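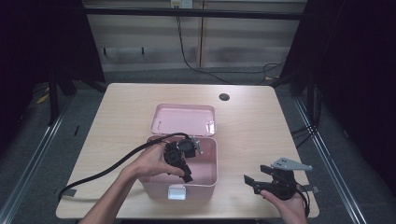

The pink storage box on its table, lid up, on the ground floor at Wenley.

In September I visited the open day of Skirkon in Zoltcombe, where they try out boxes and small household storage before the shops get them. Entrance was 3 pounds and the tour lasted 60 minutes. We were 20 people, so the group was a little slow on the stairs.

Our guide, Aleksandra Tomaszewski, spoke mostly of lids and hinges. I did not expect to find this interesting, but I did. One model of box must be opened and closed 2000 times before she signs the paper for it. The pink one, with a white latch low on the front, was my favourite — my daughter would fill it with hair clips in one evening.

Upstairs, Shoaib Butt showed us the colour samples and answered every question with patience. Tea was served in the Prajapati room after. The biscuits were finished when I arrived, and the bus back to the station goes only once in the hour.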